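26/09/2026
By Renu Pal

Vandham two-arm bench cell: a buyer's review

We run a small linen and garment finishing shop, and I was asked to look at whether a folding cell belonged in next year's budget. The Vandham bench cell was one of two on our list. The other was the Skalta, a single arm on a rail, and I sent that one back after the demo period. I have now had the Vandham on our floor since January, long enough to say what it costs to own and where the quote falls short.

The quote covers two arms, two grippers, the wrist modules, the controller and the base beam. It does not cover a table, walls or lighting. We used a wooden top we already had, and I would do that again. The supplier's own table was priced at $3000 and offered nothing we needed. Gray side and back walls are worth paying for, though. Before we put them up, people walking past upset the vision system often enough that the operators stopped trusting it.

Grippers are where I would spend the most time before signing. The standard fingers are dark, pointed and finely ridged on the inside. They suit knits and light cotton. For heavy toweling you need the wide set, and that is a separate line on the price list. Ask for the ridged pads to be quoted as a consumable too. Ours did not have them listed, and the first reorder came out of the maintenance budget. 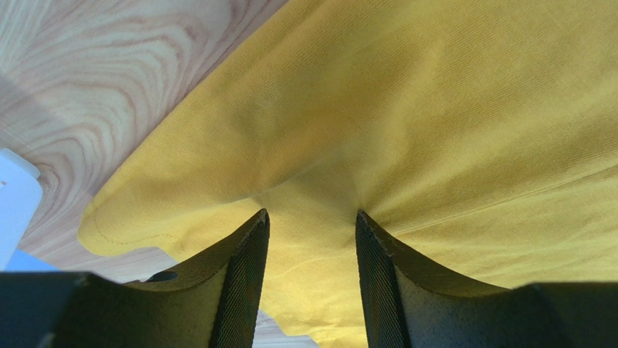 Open fingers at the yellow cloth, seen from the wrist.

Picking one layer out of a soft heap is the hard part of this job, and any supplier who demonstrates only on a cloth laid out square is skipping it. Bring your own laundry to the demo. We brought 40 pieces in mixed sizes and colors and asked for them to be run in the order they came out of the bag. The Vandham got through the lot with 20 stops for help. The Skalta needed more and took longer to recover from each one. The gap was biggest on anything with a rounded or hemmed corner, where a single arm has to let go and start over.

The second arm is what you are paying for. It adds a good deal to the price, plus a second set of spares, and my colleague Archana Tomar argued against it at first on those grounds. She changed her mind after timing the large pieces. A cloth that can be held at both ends can be pulled straight and put down in one go.
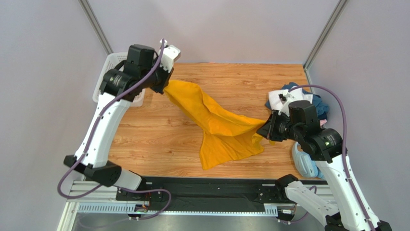 Floor space came out higher than the drawing suggests. The arms stay over the table most of the time, but you need room at the front to reach the base plates and connectors, and the drawing shows none. Cables are the other thing to plan for. They run outside the arms in long loops, and they need slack to move. I would budget for a spare cable for each arm from the start – ours took three weeks to arrive, and the cell sat idle for all of it.

Software is an annual license. The first year is included and the second is not, so put it in the plan now. We also paid Gudeta for two days of setup and training. It was good value, mostly for the half day spent on how to restart after a dropped piece.

Noise is low. The manual is poor, with several pages that refer to an older gripper.

Would I buy it again? Yes, for mixed small and medium pieces at our volume. If you fold only flat sheets, look at a feeder such as the Aster first, as it costs less and has fewer parts to stock. If you do go with the Vandham, get the wide fingers, the pads, two cables and the second-year license written into the same quote, and compare that total with the others.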